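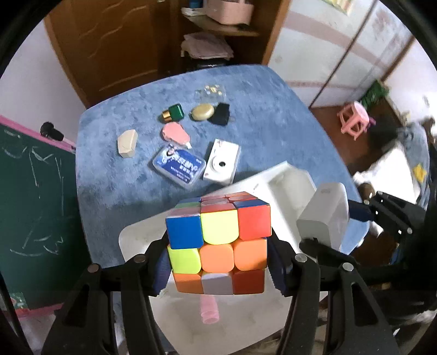

Rubik's cube, unsolved. Orange in the middle.

So the Dundside family craft day is on again this Sunday. "Free for all ages", says the poster. I've read posters before.

Last time, free meant the room was free. The clay was 7 dollars a lump and the glaze was extra. My youngest made a bowl with no glaze and we still have it, sort of.

Also "no need to book". Over 13 families turned up for two tables at the Rorkovgate hall. We did our colouring on the floor of the hallway, next to the coats.

This year it's puppets. Ottmar Stüber is running the puppet table. Fair enough, he can sew. I'd like to know who's cutting the felt though, as it was one pair of scissors in March and they were left-handed.

Then there's a "community mural" led by Eckhard Schwerdtfeger. I've seen the sketch. It's finished. The kids get to fill in the sky – grey, by the look of it.

Someone at Grube told me there'll be a prize for best puppet under 6. Judged by whom? On what? My neighbour's boy won last time with something his mum was still gluing in the car park.

And the bus from Trernis doesn't run that early, so half the street's out unless they get a lift.

Yes, we're going. Bringing our own scissors.

Will report back on the sky.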